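Floors and Finishes, Unit 7: Terrazzo
Handout for the Sturmont evening course
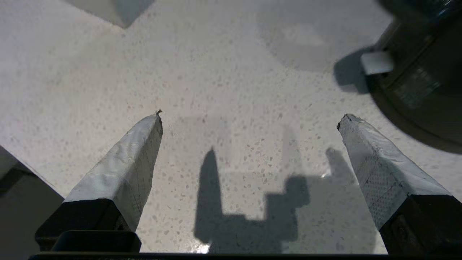 Fig. 1. Light gray terrazzo with small chips in darker gray, tan and a faint pink.

Okay, terrazzo! I could talk about this stuff all night, so I'll try to keep it to 2 things.

First, the chips. Look at how evenly they're scattered, and how small they stay next to all that pale background. I love the pinkish ones – easy to miss until you go hunting for them.

Second, the shine. Find the little glare spot near the bottom, then compare it with the blotchy, softer patches higher up. When you judge a polish, move your head around and check it from a low angle too.

For next time: read the Cesov chapter up to page 111 and bring a sketch of a floor you walk on a lot (mine's the hallway at Dubey Hall).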